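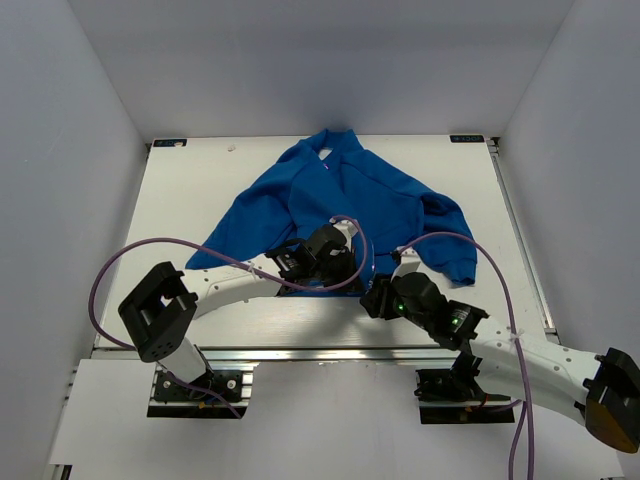 The first share she ever bought was in a water utility, and she still owns it. "I paid too much," she says, laughing. "Everybody told me so, and they were right for years!"

I had driven up to Gisdale to talk about dividends, a subject that clears most rooms, and I came home at nearly midnight with nine pages of notes. My host has written the Quiambao Letter for 30 years. It goes out to 4,000 subscribers, many of them on paper, and it covers small companies that pay their owners something every quarter and hardly ever make the news. She asked me to leave her name off this piece (the letter isn't signed either), and then talked happily for four hours.

She starts with the cash, always. Before she looks at a share price she wants to see how much money came in, how much went back into the business and what was left over. "People see a yield of nine percent and their eyes light up. I see nine percent and I go looking for the hole in the roof. Who's paying for it? Is it customers, or is it the bank?"

Her favorite case this year is Tririx, a maker of pump seals and valves that she has followed since it was small enough for the finance chief to answer the phone. Tririx pays out less than half of what it earns, and that's exactly what she likes about it. "It's a boring check. I love a boring check. They raised it in March by a penny and I was so pleased I made a cake."

Skullia is the one that got away, or the one she got away from, depending on which chapter you want. She recommended the packaging company early, watched it double, and then noticed that it was borrowing to keep the dividend where it was. She told readers to sell. The shares went up for another year and the mail was terrible. "One man sent me a chart with my own head drawn at the bottom of it! I kept it. It's in the kitchen." Then came the cut, and with it a different kind of mail, which she says she enjoyed less than she expected.

What about somebody starting out now, in October 2019, with rates low and savings accounts paying next to nothing? She lights up at this one. She'd have them put in $500, spread over a broad fund, and turn on reinvestment the same afternoon. Then pick one company, only one, and read its annual report from the back, where the notes are. "The front is photographs of people in hard hats. The back is where they tell you about the pension."

She doesn't pretend the approach suits everyone. Dividend payers can lag badly when the market falls for faster growers, and she has had long stretches of looking foolish. She also worries about readers who hold too much of one thing out of loyalty, and admits to doing it herself with the water utility.

Her own portfolio is kept in a ledger, in pencil, with a column for every payment received. At 78 she still fills it in by hand before supper on the days the money arrives. I asked whether she'd ever thought of a spreadsheet. She has one, very elaborate, and her grandson built it for her. "It's always a few cents off," she says, "and I haven't had the heart to tell him."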